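Small dish rack: do the plates or the cup go in first?
Last updated: June

Margit Balogh
I just switched to a little wire rack, the kind with upright prongs, and I love how little room it takes! But I only own a few things and still can't get them to sit right. I have a pale blue plate, a white one and a white cup. Do I stack the plates first and load them after, or put each one in as I go? And does the cup have to be upside down?

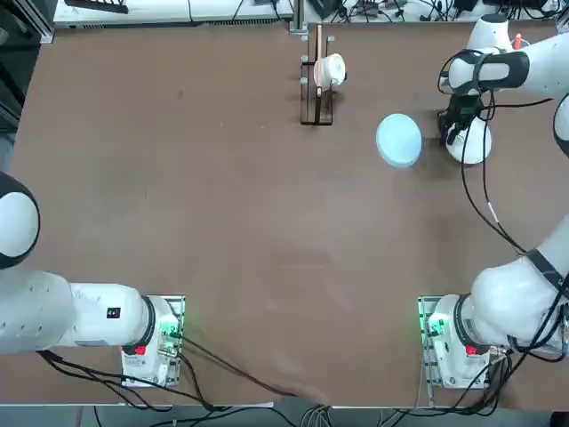
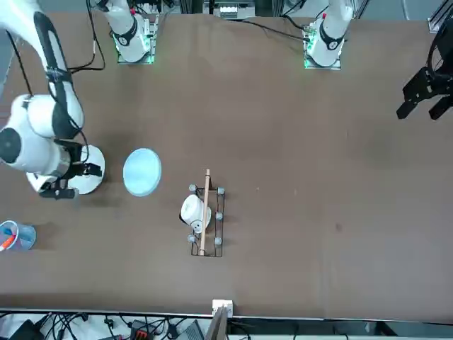
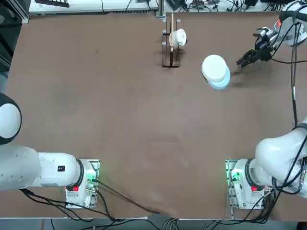
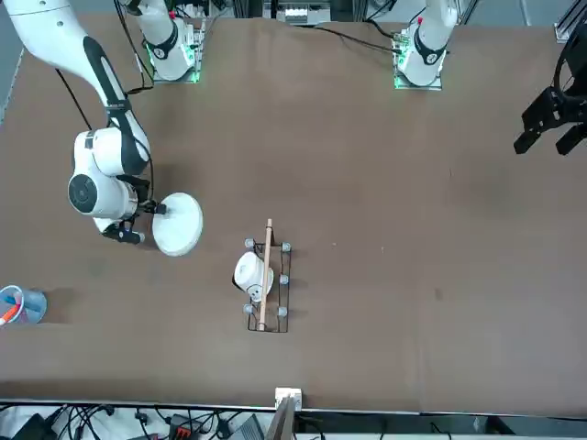
Dishes & Drying

Araceli Esquivel
Oh, I am so glad you asked, small racks are the best! Cup at one end, tipped over on its side or leaning on the wires, then plates on edge in the slots – one slot each, with a gap between if you can spare it. Stacking them on the table first is fine for a minute, but don't leave them like that wet or the bottom one stays damp forever. I tip my cup a bit lower at the rim so water doesn't pool inside. Try the bigger plate in the middle slots too, mine wobbles at the ends.

Lesar223
Upside down for cups, always. Plates whichever way they fit. I put a towel under mine and it works great!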